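# 와인잔 거꾸로 걸어두기

우리 집은 싱크대 위 수납장이 낮아서 다리가 긴 잔을 넣을 데가 없다. 그래서 몇 달째 잔 걸이를 이것저것 써 보고 있다.

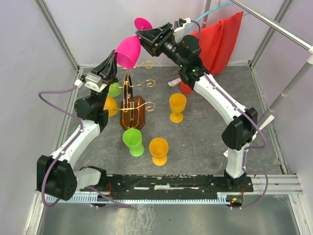
처음에는 수납장 밑에 레일을 다는 방식을 생각했다. 그런데 전셋집이라 나사를 박기가 싫었고, 접착식은 여름에 한 번 떨어진 적이 있어서 뺐다. 결국 세워두는 걸이로 정했다. 짙은 갈색 나무 받침에 금색 철사가 돌돌 말려 올라간 모양이다. 원래는 컵걸이로 나온 물건인데 우리는 와인잔도 같이 쓴다.

잔은 Vidine에서 산 플라스틱 잔이다. 자홍색이라 처음 꺼냈을 때 좀 튄다고 생각했는데 금색 옆에 두니 괜찮다. 다른 잔도 다섯 개 있지만 평소에는 거의 안 꺼낸다. 플라스틱은 가벼워서 걸이에 살짝만 닿아도 흔들린다. 이 점은 유리잔 쪽이 낫다.

써 보면서 정리한 것들.

- 잔은 뒤집어서 건다. 똑바로 세워두면 며칠 만에 안에 먼지가 앉는다.
- 걸 때는 잔을 조금 기울여서 발 쪽부터 넣는다. 수직으로 내리면 둥근 발이 철사 끝에 걸린다.
- 한 손은 볼, 한 손은 발을 잡는 게 편하다. 한 손으로 하면 걸이가 같이 밀린다.
- 한쪽에만 몰아서 걸지 않는다. 받침이 그렇게 무겁지 않다.
- 물기는 닦고 건다. 나무에 물이 떨어지면 자국이 남는다.

마지막 항목은 이미 늦었다. 받침 한쪽에 동그란 얼룩이 생겼고 오일을 발라도 그대로다. 다음에는 받침 밑에 얇은 행주를 한 장 깔아볼 생각이다.

철사 청소는 생각보다 귀찮다. 말린 부분 안쪽에 기름때가 끼는데 수세미가 안 들어간다. 면봉에 주방 세제를 묻혀서 닦고 마른 면봉으로 한 번 더 닦는다. 다 하는 데 12분 걸렸다. 매주 할 일은 아니고 한 달에 한 번이면 될 것 같다.

전에 쓰던 Hrubý 걸이는 Ebony Gilchrist에게 줬다. 머그 전용이라 다리 긴 잔에는 높이가 모자랐다. Ebony는 머그만 쓰니까 잘 맞는다고 한다. 같이 샀던 Imo 건조 매트는 아직 우리 집에 있고, 그건 냄비 뚜껑 놓는 자리로 쓰고 있다.

7월에 손님이 오기로 해서 그 전에 잔을 두 개 더 사려고 한다. 같은 색이 남아 있으면 같은 색으로, 없으면 투명한 걸로 산다. 걸이를 하나 더 둘지는 조리대 폭을 재 보고 정하겠다. 지금은 전기 주전자 옆자리밖에 없는데 거기는 김이 올라와서 나무 받침에 좋을 것 같지 않다.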